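紅茶の香りと、直しながら暮らすということ　シャンティ・ビスワスさんに聞く

駅からゆるやかな坂を上りきったところに、ストブウッドという小さな紅茶の店があります。看板が控えめなものですから、私は一度通り過ぎてしまい、パン屋さんの角まで行って引き返しました。扉を開けると、もうやかんが鳴っていて、店主のシャンティ・ビスワスさんが「坂、きつかったでしょう。まず一杯飲んでからにしましょうね」と椅子をすすめてくださいました。

その一杯が、濃くて、赤くて、なんともいえず甘い香りのミルクティーだったのです。お砂糖は入っていないとのこと。取材ノートを開くのも忘れて飲み干してしまい、二杯目をいただきながら、ようやくお話をうかがいました。

■ 祖母の台所から

ビスワスさんが紅茶を覚えたのは、おばあさまの台所だったそうです。

「祖母は計量スプーンなんて持っていませんでした。手のひらに茶葉をのせて、じっと見て、少し戻す。その戻す量が毎日違うんです。雨の日は多め、親戚が来る日はもっと多め。どうしてと聞いても『葉っぱがそう言っているから』としか教えてくれなくて、子どもの私はずいぶん不満でしたよ」

いまでは自分も同じことをしている、と笑います。ただ、店でお出しする分だけは3グラムときちんと量るようにしているのだとか。お客さまが家に帰って同じ味を出せなければ申し訳ない、という気持ちからだそうで、お会計のときに淹れ方を書いた小さな紙をそっと添えてくださるのも、この店の好きなところです。

■ 茶園の人たちのこと

棚のいちばん目立つところに並んでいるのは、エカナヤケという茶園の葉です。園を預かるアリフ・ナナヤッカラさんとは長いお付き合いで、年に一度は必ず訪ねていくといいます。

「アリフさんは電話だと、もう天気の話ばかり。霧が出た、霧が晴れた、また出たって。でも缶を開けると、ああ、あの霧の話はこれだったのかと思うんです。香りがちゃんと違うんですよ」

12月に届いた荷は、木箱を開けた瞬間に店じゅうが花の匂いになったそうです。缶にして288個分。常連さんのあいだで評判になり、年が明けるころには棚の半分が空いていた、と少し誇らしそうに教えてくださいました。

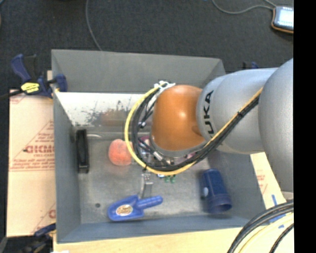

■ お湯と、待つ時間

家でおいしく淹れるこつをうかがうと、ビスワスさんは少し考えて、ポットを先に温めること、と答えました。

「みなさん茶葉にはお金をかけるのに、ポットは冷たいままなんです。もったいないですよ。それから、待っているあいだに揺すらないこと。気になるでしょう、私も気になります。だから砂時計を置いて、隣の部屋に行ってしまうんです」

緑茶なら80度のお湯がお好みだそうですが、紅茶は沸きたてを遠慮なく。牛乳は冷蔵庫から早めに出しておくと、カップの中で香りがしぼまないといいます。私は長年、牛乳を電子レンジで熱々にしていたものですから、そう白状しましたら、「それもおいしいですけどね」とやさしく流してくださいました。

■ 欠けたカップを並べて

窓辺には、縁を継いだカップがいくつも並んでいます。トゥルクラという焼き物の工房に頼んで直してもらったもので、なかには2度も継いだものがあるそうです。

「新しいのを買ったほうが安いのはわかっています。でも、このカップで飲みたいと言ってくださるお客さまがいるんですよ。右の取っ手の太いのは、近所の中学校の先生の指定席みたいなもので、ほかの方が使っていると、先生、ちょっと寂しそうな顔をなさるの」

その先生がいらっしゃるのはいつも夕方の4時過ぎ。ちょうどお話をうかがっている最中に扉が開いて、ビスワスさんは「あら、いらっしゃい」と立ち上がり、取っ手の太いカップを窓辺から下ろしました。

これからやってみたいことは、と最後にうかがうと、お湯を注ぎながら、ひざ掛けを増やしたいというお返事でした。冬の窓際は冷えるのに、みなさん本を読んで長居をなさるので、と。帰りには茶葉をひと袋と、例の小さな紙をいただきました。紙の隅には鉛筆で「牛乳はお好きな温度で」と書き足してありました。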